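# How a Comic Strip Gets Made

A comic strip looks quick. You can read one in less time than it takes to butter toast. Making one usually takes a whole day, and sometimes longer.

This page follows one strip, *Darkeo*, from the first idea to the printed page. Darkeo is a crow who lives on the roof of a school with his friend Rana, a frog. The strip runs in the Trostidov Weekly.

## The idea

Every strip starts with a small problem. Darkeo wants a sandwich. Rana has lost her umbrella. The problem has to be small because a strip has only three or four boxes. The boxes are called panels.

Cartoonists keep notebooks full of ideas. The notebook for *Darkeo* has 269 ideas in it so far. Most of them will never be used. Some are only two words long, like "soup hat."

## The script

Next comes the writing. The cartoonist writes down what each character says, panel by panel. Then most of the words get crossed out. A speech balloon in this strip can hold up to 23 words, and fewer is better. If there are too many words, there is no room left for the crow.

The last panel is often written first. That is where the joke is, and the other panels have to lead up to it.

## The pencil drawing

Now the drawing starts. First the cartoonist rules the panel borders. Then the words go in, very lightly, so that the balloons will fit. The characters come after that. They begin as circles and ovals, and the beaks, feet, and eyes are added later.

Backgrounds are drawn last. A background can be a whole street with shops and trees, or it can be one plain color. When two characters are talking, a plain background helps you look at their faces. Some artists add a little texture, such as dots or short lines, so a wall doesn't look like blank paper.
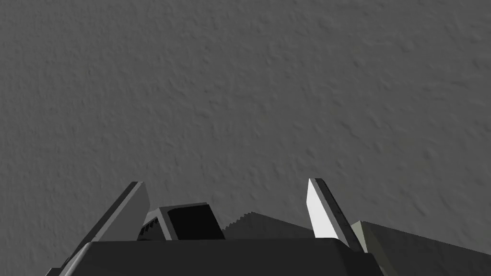 ## The ink

Pencil is too pale to print well, so the cartoonist goes over the lines in black ink. Thick lines make things look close or heavy. Thin lines make them look light or far away. Darkeo's feathers are filled in with a brush.

When the ink is dry, the pencil is erased. Erasing too soon makes a gray smear, and then that panel may have to be drawn again.

Mistakes in ink can be covered with white paint. If you ever see an original comic page in a museum, look for the white patches. There are usually a few.

## The color

Many newspaper strips are black and white on most days. *Darkeo* is in color all the time. The inked page is scanned, and the color is added on a computer. Rana is always the same green. The number of that green is written on a card taped beside the screen.

## The printing

The finished strip is sent to the newspaper 5 weeks early. An editor reads it and checks the spelling. Sometimes the editor asks for a change, like a shorter title or a clearer last panel.

After that it is printed. There have been 629 *Darkeo* strips. The early ones were collected in a book from Dretine Press, and in those Darkeo has a much longer beak.

## Words to know

- **Panel:** one box in a comic.
- **Balloon:** the shape around the words a character says. The pointed part is the tail.
- **Gutter:** the blank space between two panels.
- **Lettering:** the words in a comic, drawn by hand or typed.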